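2022年9月21日

歯医者の予約をすっぽかしたことに気づいたのは、味噌をかき混ぜるべきかどうか悩んでいる最中だった。優先順位がおかしいのは認める。

六月に仕込んだ味噌の話である。大豆870グラム、麹、塩460グラム。塩が多すぎると妻に言われ、私は「減塩で失敗するよりいい」と答えた。以来、この件は食卓で定期的に蒸し返されている。味噌より先に会話のほうが熟成してきた。

今朝、流しの下から甕を出して蓋を取ると、表面に茶色い水が上がっていた。たまりである。本には「順調な証拠」と書いてあり、別の本には「重石が重すぎる」と書いてある。両方とも図書館で借りた本で、両方とも返却期限を過ぎている。重石にしているのは、結婚祝いにもらったものの一度も読んでいない百科事典の「さ行」だ。ビニール袋を二重にかけてあるので、知識が味噌に染み出す心配はない。

縁のところに白いものが少し。産膜酵母だろうと見当をつけ、スプーンですくって捨てた。カビだったとしても、することは同じである。焼酎で縁を拭き、残りは私が飲んだ。朝の十時に飲む理由として、味噌の手入れはなかなか立派なものだと思う。

ついでに味を見た。しょっぱい。妻には「まだ若い」と報告した。 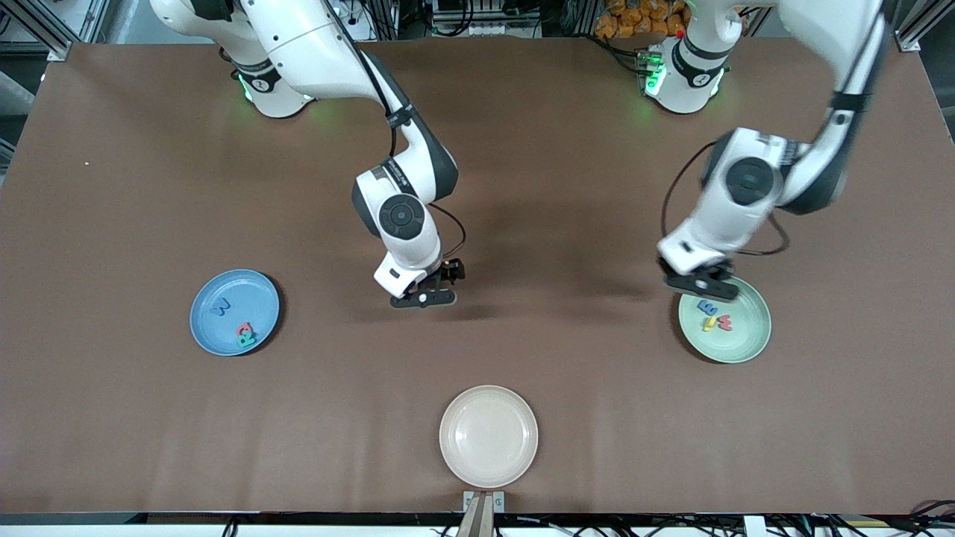
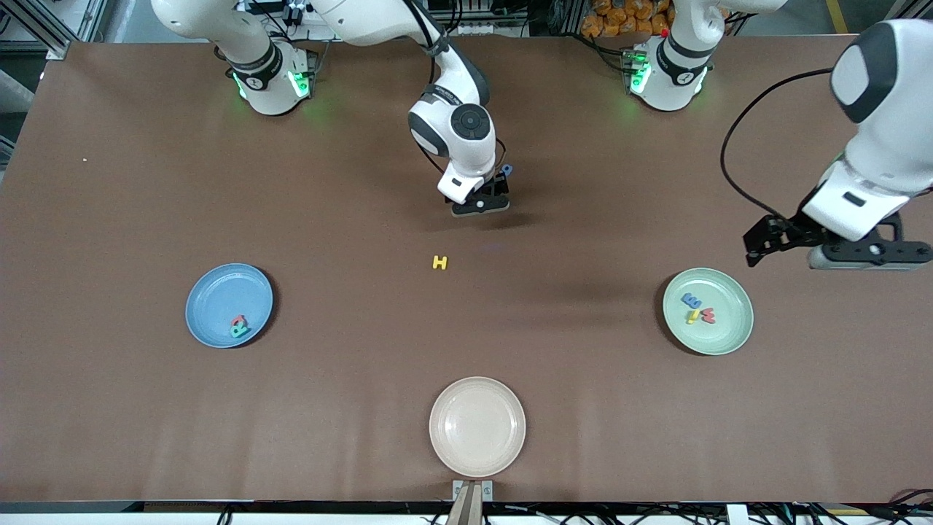
昼過ぎ、カモン・チャイモンコンさんから電話。去年から味噌を仕込んでいる、私にとっては唯一の先輩である。バンコクのお母さんに送ったら、炒め物に全部使われたそうだ。本人は三年寝かせるつもりだったらしい。気の毒なので笑わないようにしたが、少し漏れた。

せっかくなので、気になっていたことを聞いた。
「天地返しって、今からでも間に合いますか」
「まだ暖かいうちなら間に合います。底から上下を入れ替えて、空気が入らないように押し詰めて、塩をひとつまみ振ってください」

簡単に言う。甕の底に手を入れて上下を入れ替えるというのは、要するに全部出して全部戻すということだ。台所のボウルを総動員し、足りない分は鍋で補った。肘まで味噌まみれになったところで宅配便が来た。ハンコは顎で示した引き出しから配達の人に出してもらった。あの人はもううちには来たくないだろう。

届いたのはドティヴムの琺瑯容器で、2,222円。来年用に注文したのをすっかり忘れていた。来年もやるつもりだったのか、私は。箱を開けて並べてみると、甕の半分ほどしかない。寸法を読まずに買う癖は、靴でも本棚でも直らなかったのだから、容器で直るはずもない。

戻し終えた味噌は、表面を平らにならして塩を振り、また「さ行」を載せた。たまりは捨てずに混ぜ込んだ。小皿に少しだけ取り分けて、夕飯の冷奴にかけてみたら、これが妙にうまい。妻も黙っておかわりした。塩の件については何も言わなかったので、こちらも何も言わずにおいた。

手がまだ味噌くさい。石鹸で五回洗ったが、猫が指を舐めにくる。塩分が心配なので、寝室から締め出した。廊下で鳴いている。

明日、歯医者に謝りの電話を入れること。図書館の本も返すこと。カモンさんには容器の寸法のことは言わないこと。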